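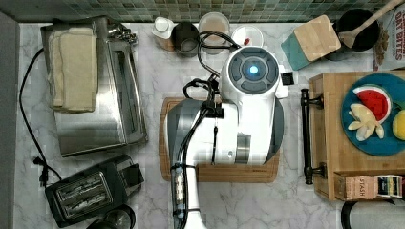 Polling Place Inspection Checklist – Bråten Hall, Sterkville
Completed before the May primary. Posted with inspector's comments.

Every polling place in Sterkville is inspected before each election. The form is the same for all of them. Items are marked OK, FIX (must be corrected before the polls open) or NOTE (allowed, but should be looked at again before November). Bråten Hall replaces the old Druken Road school gym as the polling place for the east side. It has 1378 registered voters assigned to it.

1. PARKING AND APPROACH

1.1 Accessible parking marked and close to the entrance – OK
Paint is worn but readable. Portable signs will go up the evening before.

1.2 Path from parking to door is firm and level – FIX
One slab near the bike rack has lifted and makes a lip that would catch a walker or a front caster. The hall has agreed to grind it down. If that does not happen, the path has to be coned off and voters sent along the driveway side, where the grade is acceptable.

1.3 Outdoor lighting works – NOTE
Checked at 5:30 a.m., when poll workers would be arriving. The light over the side door takes several minutes to reach full brightness. Ask for it to be left on overnight.

1.4 Curbside voting spot chosen and signed – OK
Signs must carry the phone number of the chief judge's table. Last time the number printed was for the county switchboard, and people waited in their cars. New signs are ordered.

1.5 Campaign limit measured and marked – OK
Measured 200 feet from the main door with the wheel and marked with stakes. The line crosses the lawn of the house next door, and the owner has been told in writing what it does and does not mean. Yard signs already standing on private land are outside this checklist. Refer any complaint to the elections office.

2. ENTRANCE

2.1 Door opening at least 32 inches clear – OK
Measured 38 inches with both panels unlatched. The left panel must stay unlatched all day.

2.2 Door can be opened without much force – FIX
Closer is set too strong. Either adjust it or post a greeter at the door. Propping it with a chair is not acceptable and was seen at the Druken Road gym in the last two elections.

2.3 Ramp has handrails on both sides – OK

2.4 Entrance sign can be read from the street – NOTE
A tall shrub hides part of it from cars coming from the north. A second sign at the driveway would take care of this.

3. VOTING ROOM

3.1 Room is separate from other public activity – OK
The hall has canceled its other bookings for election day. Get this confirmed again the week before.

3.2 Voting booths placed so no one can see a ballot being marked – FIX
The layout on file puts the end booth with its open side toward the check-in line. Turn that row to face the wall. A corrected sketch is attached to the paper copy of this form.

3.3 One booth at seated height, with turning room – OK

3.4 Chairs for people waiting – OK
Put them along the line, not at the far end of the room.

3.5 Observer area marked – NOTE
State rules let observers see and hear check-in but not stand behind the table. Tape on the floor has worked better than rope. The two parties have asked for different spots. The chief judge decides, and the decision should be written in the log.

3.6 No political material on display – FIX
A framed newspaper page about a sitting council member hangs in the hallway voters will use. It has to be taken down or covered, even though that member is not on this ballot.

4. ELECTRICAL AND EQUIPMENT

4.1 Outlets tested – OK
The outlet beside the stage shares a circuit with the heating fan. Do not use it for the ballot scanner.

4.2 Extension cords taped or covered – FIX
The cord for the accessible ballot marker crosses the walking path in the planned layout. Move the machine to the window side or use a rubber cord cover. Tape alone lifts by midday.

4.3 Gimotus check-in tablets connect and sync – OK
Tested with the county's own hot spot. Connection dropped once when the hot spot was placed behind the stage curtain. Keep it on the check-in table. Printed voter lists must be on hand in case the tablets go down.

4.4 Scanner and ballot box seals – not inspected
Seals are checked and logged on delivery, by two people of different parties, on a separate form.

4.5 Locked storage for overnight delivery – NOTE
The room locks, but the hall could not say how many keys are out. Use the county padlock and hasp.

5. FIRE AND EMERGENCY

5.1 Exits clear and exit signs lit – FIX
Stacked folding tables block part of the rear exit. Move them before setup begins.

5.2 Posted capacity – OK
The sign reads 85 persons for the main room. If the line inside gets near that, hold voters on the covered porch.

5.3 Extinguishers tagged and current – OK

5.4 Emergency plan on site, with backup location named – OK
Backup is the Druken Road gym. Voters in line when a building is cleared keep their place, and the judge must record the time voting stops and the time it starts again.

RESULT
Conditional pass. All FIX items must be cleared and initialed before equipment is delivered. Item 3.2 has to be checked in person after setup. The others can be cleared with a dated note from the hall.

Comments on this form may be left at the elections counter in Sterkville town hall or sent by mail.

Related items
Druken Road gym: why the polling place moved
Who can stand where: rules for election observers
Sterkville council puts off vote on ballot drop box hours
How to ask for curbside voting
Questions from the Gimotus tablet demonstration
Sample ballot, May primary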